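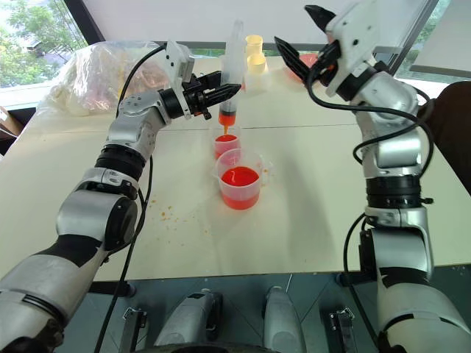
Syringe, small measuring cup and the larger jug-shaped one, liquids table, room 401.

Open afternoon at Kilus, Grovard

I went to the Kilus open afternoon on Thursday with two other people from our science club. We had put our names down after last year's visit to Tirno, where there was a lot of talking and not much to look at. Kilus does its open afternoons differently. You get a short welcome downstairs, a paper plan of the building and a list of rooms, and after that you are left to go where you like until five.

The building is a ten-minute walk from Grovard station. The way in is on the side street and easy to miss, as the sign on the main road still has the name of the previous tenants. Visitors' coats go on a rail by the stairs. There is a lift, but it was slow and we walked up.

The fourth floor has the rooms most people come for. We started in 401, the liquids room, as it was marked on the plan as the one that gets busy, and we stayed there for most of our time.

The room deals with small amounts of liquid: how to draw them up, move them and let them out again without losing any. The liquids that afternoon were water with food colouring in it. Red and orange show up well in clear plastic, and a drop that lands in the wrong place can be seen at once. I have used blue at the club for years and will be changing. Blue looks nearly black in a full jug and almost nothing in the bottom of a cup.

Noemí Mendoza was looking after the room. She explained the equipment to small groups as they came in and then took questions. Most of it is cheap. The syringes are clear plastic ones without needles, and the measuring cups are the sort sold for kitchens and medicine cupboards. She said they had tried glass and gone back to plastic after the second breakage.

Her first point was about the size of the container. People tend to reach for the big cup and then try to read a small amount in the bottom of it. A shallow layer in a wide cup is hard to read, and a slight tilt of the table makes it worse. The small cup gives a deeper layer for the same amount. The big one is for holding the supply. It has a spout and a handle, so anything left over can be poured back into the bottle at the end.

The second was about the syringe. Draw up more than you need, hold it upright, push back to the line you want and only then move it over to the cup. The plunger should go down slowly. A fast push makes the liquid hit the bottom and jump, and some of it ends up on the side of the cup above the line. With a slow push you get a thin stream or single drops and can stop when you want to. One of our group did this quite badly three times and well on the fourth.

There was also a question about the markings. On the printed cups they are faint to begin with and wear off with washing. Noemí said a new cup should be checked against a good one before it goes into use, and then marked on the outside with a strip of tape at the level that matters. The tape lasts longer than the print. The ones she uses come from Erraji, bought by the box, and she had no strong feelings about the make.

We then moved on to pipettes, where I learned the most. I had always let the tip rest on the bottom of the beaker. She prefers it just under the surface for small amounts and a little lower for larger ones, following the level down as it drops. If the tip comes out of the liquid you draw up air, and then you have to start again.

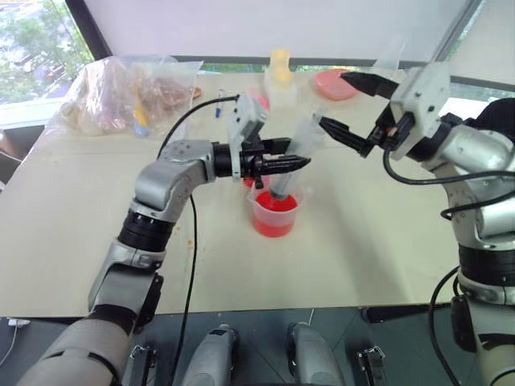 Squeeze before the tip goes in was the other rule. Squeezing once it is under pushes bubbles into the beaker, and with coloured water the bubbles sit round the edge and make the level hard to see for a minute or two. It sounds a small thing, but it was the most common mistake among the visitors, me included.

At about half past three a school party arrived and the room was full. We went out to the corridor, where there was tea, and came back when they had moved on. The room is not large. There are trees outside the window on one side and a white blind that comes down when the light is too strong to read a scale by. I would have liked a chair or two. Standing for an hour and a half bending over a table is hard on the back, and one of our group gave up and went down to the ground floor.

The handout is worth having. It is numbered 3188 on the front for some reason and runs to four pages, with a kit list on the last. The kit list is a bit long for a club like ours. Syringes in 2 ml and 5 ml, a few pipettes, two sizes of measuring cup, a beaker and some food colouring would do for a first session. I would add a tray and plenty of kitchen paper, neither of which is on the list. Food colouring marks a pale table if it is left to dry. Noemí's advice was cold water first, and then a little washing-up liquid on a cloth.

We had twenty minutes left for the other rooms, which was not enough. The balance room on the same floor was shut by the time we reached it. The store room on the second floor was open and had a good display of old stoppers and bottles, with handwritten labels that I would have liked to read properly.

Some practical points for anyone going to the next one. Booking is by email and you get a reply within a couple of days. There is no parking on the side street. Children can come with an adult. Wear something you don't mind getting red on – there were aprons on a hook in 401 but only in one size, and they had all gone when we got there. The tea is free and the biscuits ran out early.

The next open afternoon is in February. I have asked for four places, and we will do the balance room first.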